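So September was the month Brallov stopped being a place where I fold things and put things in trays, and turned into a place where I show a machine how it's done. Same crew, same coffee, very different wrists! There are six of us on it now, and my shift is all tableware – pick up, set down, start over. Ieva Rimkutė has the best pace of anyone (445 good takes in her first stretch, I was nowhere near) and she hums the whole time. 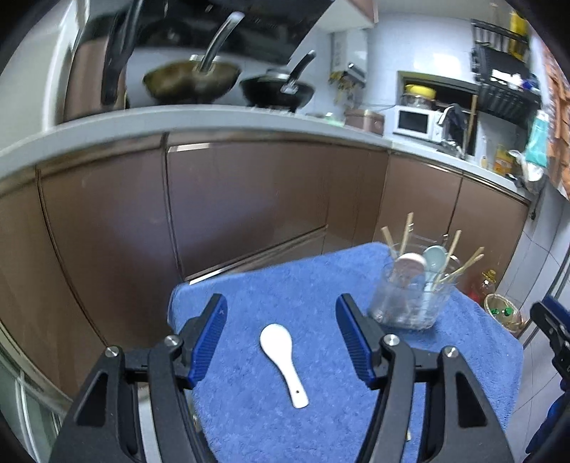 *White spoon on the blue towel, jaws open.*

I do miss the packing line a bit. You could chat there, and now I catch myself holding my breath over a spoon. But my back feels great, the pay went up a step, and my boss asks what we think, which is new. What happens to the old line once the arms can do it? I asked. She said ask again after the Clirport order.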